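Flomville workshop, bench notes
Tue 29 July

Round table day. The little one by the window has been the place where everything lands for most of July, and this morning I put a cup down on it and the cup stuck. So, before any glue-up on the Nautiyal stools, cleaning.

Started with the top. Dry brush first, always, then a barely damp cloth, then dry cloth. Last time I went straight in with the wet cloth and made a thin gray paste out of sanding dust, which I then spread evenly over the whole surface with great care. It took longer to get off than the dust would have. Ritu Nigam has kindly written this up on the whiteboard as "the slurry method."

Brushing with the grain clears the dust a lot faster than going across it. Going across mostly moves it around and parks it in the pores. Pale wood hides pale dust, so I checked by wiping a fingertip over each quarter of the top. Two passes for most of it, a third near the rim where someone (me) had been trimming dowels. 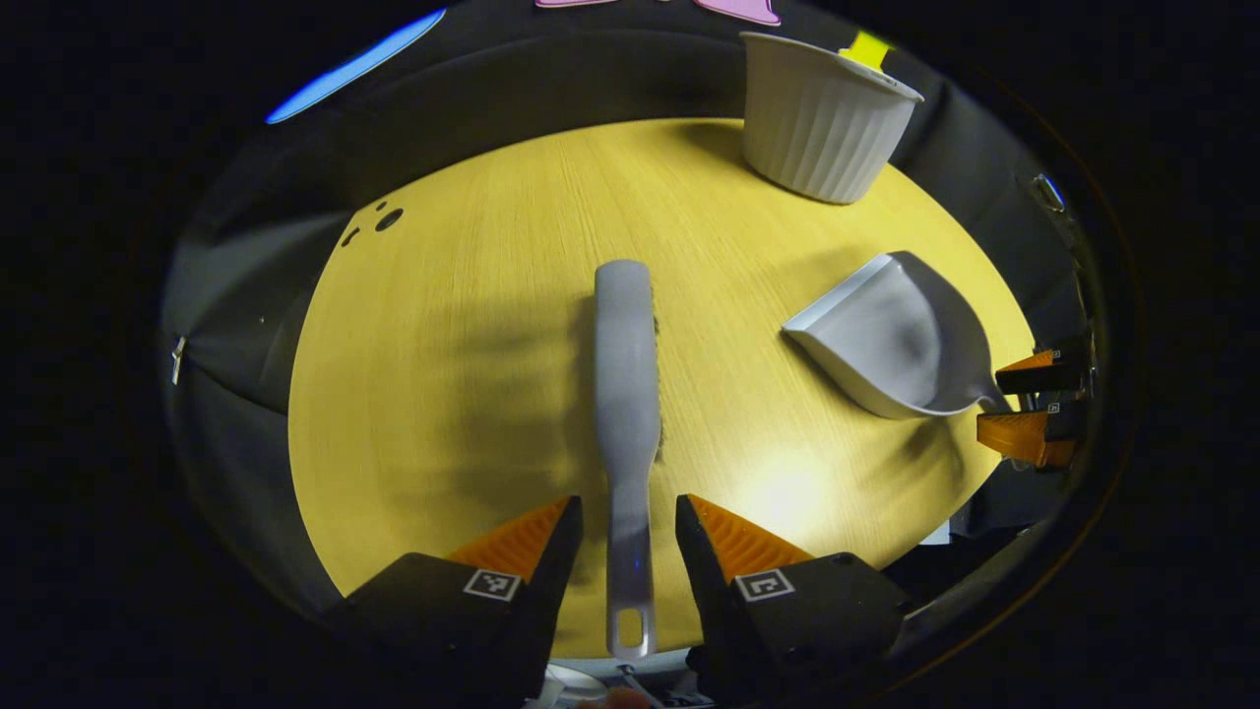
The white brush and dustpan set is a mixed blessing. It's light, it hangs on a hook, and it shows every bit of grime, so it needs a wash before it's allowed near anything clean. The straight lip on the pan is fine as long as you press it flat. Tilt the handle up even a little and you leave a tidy line of dust exactly where the lip was. You back up, sweep the line, and get a thinner line. I have chased one of those across the full width of the table. Best fix so far is to sweep the last of it off the rim into the pan held underneath, which works well on a round top if you accept that you'll also be sweeping your shoes.

Finish: Tulline hard wax, thin coat, rubbed in with the blue rag that is no longer blue. Went over it first with 194 grit, or so the box claims. I've never seen 194 on a box before and I suspect a printing error or a very confident supplier. Felt like normal paper. Left the coat 40 minutes before buffing. The can says 20 but the can has not met this room in July.

The Dredeo wax is still on the shelf with maybe an inch left in it. It's gone grainy. I'd throw it out, but then it would be me who threw it out.

Ritu came by after lunch and asked why I was cleaning a table when there are 3 stools waiting. I said you can't glue on a dirty surface. She said I wasn't going to glue on that one, I was going to glue on the long bench, as per the plan, in my handwriting. Correct. The long bench is now also on the list.

White fluted bowl: stays with the table for small stuff, but it is not a bin. I keep finding pencil shavings in the bottom. Empty it when you see them and please don't tip it out over the floor I just swept.

Still to do:
wash brush and pan, warm water, a drop of soap, dry bristles down
clear long bench (see above, and sigh)
order more rags
2000 grit sheets, we're down to one and it has a boot print on it
second coat on the table tomorrow if the first one has stopped feeling tacky

Nothing goes on the round table tonight. That includes cups.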